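Section 3: Stirring a Drink

Before you start

This section covers setting up the arm to stir a mug of coffee. If you bought the Pedari in the belief that it would be running your kitchen by September, please read Section 1 again, in particular the part headed What It Does Not Do, which is the longest part of the manual.

Stirring is the first chore we suggest to new owners. It has a beginning, a middle and an end, and the arm can usually manage two of them. You will want a cleared table, a mug, a spoon, two small blocks and something to read.

The table should be flat and steady. If it wobbles when you lean on it, it will wobble when the arm leans on it, and the arm leans harder.

Setting out the table

1. Switch the arm off at the wall. The button on the base puts it to sleep, and a sleeping arm can be woken by a heavy lorry.

2. Clear the table. Take away post, keys, plants and anything else you would rather keep in its present shape.

3. Put down the two blocks with a gap between them. The spoon will lie across the gap. A spoon lying flat on a table is easy for a four-year-old and very hard for the Pedari, whose fingers have to get under something before they can close on it.

4. Lay the spoon across both blocks, bowl facing up. Press lightly on each end. If it tips like a see-saw, move the blocks further apart.

5. Stand the mug well away from the spoon. Turn the mug handle away from the spoon too, so that the arm has one less thing to catch on the way over.

6. Fill the mug, leaving room below the rim. Use a drink you do not want. For your first runs it should also be cold.

7. Switch the arm back on and choose Stir from the Chores menu. It will spend up to 45 seconds looking at the table. Do not help it.
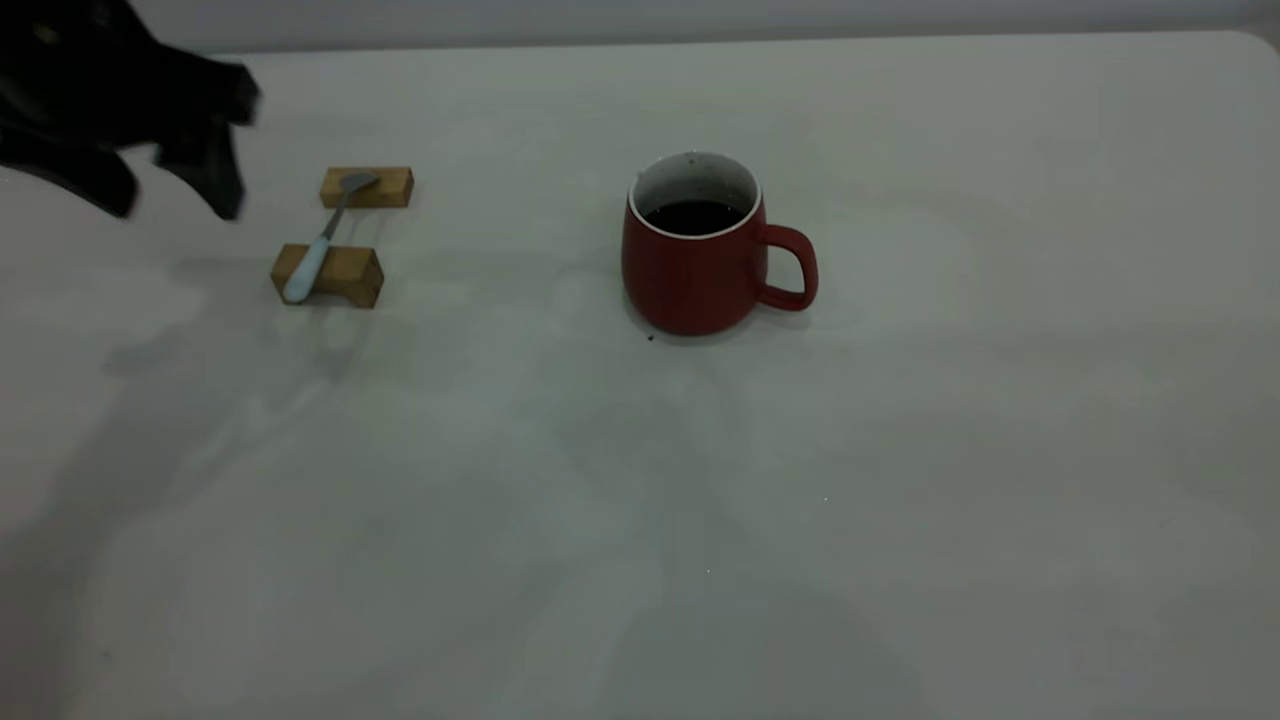 Tetisport Household Arms – Manuals and Apologies Team

Check your own table against the layout we use on our bench: spoon across the blocks on one side, red mug on the other, and plenty of bare white table between. The fingers come in over the spoon from above, pointing down. Your blocks need not match ours and your mug can be any colour except white. On a white table the Pedari has trouble telling where a white mug stops, and will settle the question by touch.

Note: small specks on the table do no harm. Crumbs the size of a pea are another matter. The arm may decide that one of them is the spoon, and it is very loyal to its first idea.

Running the chore

1. Press Start and move your hands away from the table.

2. Watch the fingers as they come down. If they stop above the spoon and hang there, the arm is thinking. Give it 24 seconds before you press Skip.

3. If the fingers close on a block instead of the spoon, press Stop, put the block back and start again. The screen will say Spoon Found. Ignore the screen.

4. Once the spoon is held, the arm lifts it and carries it across to the mug. This is the slow part. Older owners of the Rey model will find it thrilling by comparison.

5. The arm lowers the spoon into the mug and makes three turns. You can ask for more in Settings, under Vigour. We do not advise going above Medium with a full mug.

6. The arm lifts the spoon out, waits for drips, and lays it back across the blocks. At least, that is what it has been told to do. It may put the spoon down next to the blocks, or hand it to the air above them and let go. Keep a cloth near.

Caution: never reach in to catch a falling spoon while the arm is moving. Spoons are cheap.

Caution: keep hot drinks out of the arm's reach until it has done the chore ten times running without a spill. If it spills on the ninth, go back to the start of the count. We had to.

What to expect

On our own bench, with our own mug and the lights just as we like them, the arm finishes the chore on 97 tries in every hundred. We are proud of that figure and suggest you don't rely on it. Your kitchen has a window. When the light moves across the table, so do the shadows, including the arm's own, and it has been known to go round one of them with great care.

Moving the mug a hand's width is fine. Swapping it for a glass is not, as the Pedari sees through glass in the plain sense and will drive the spoon at whatever lies behind. Sugar can be stirred but must be added by you. Milk the same. Fetching the mug, making the coffee and washing up afterwards are listed on the Chores menu in grey, where they have been for some time.

If you want to know whether all this is quicker than stirring it yourself, the Timer page will tell you. It can be switched off.

If it goes wrong

Arm goes to the mug without the spoon: it thinks it is holding one. Press Stop, then Open Fingers, and start again.

Spoon slips on the way across: the handle is too smooth or too round. Fit one of the Parkitz rubber sleeves from the small bag in the box.

Arm stirs the table: run Find Table Height again (Section 2, step 4) and wipe up first.

Arm will not let go of the spoon: switch off at the wall, wait for the fingers to slacken, and ease the spoon out by the handle end. Do not twist.

For chores involving forks, see Section 9. Knives are not supported.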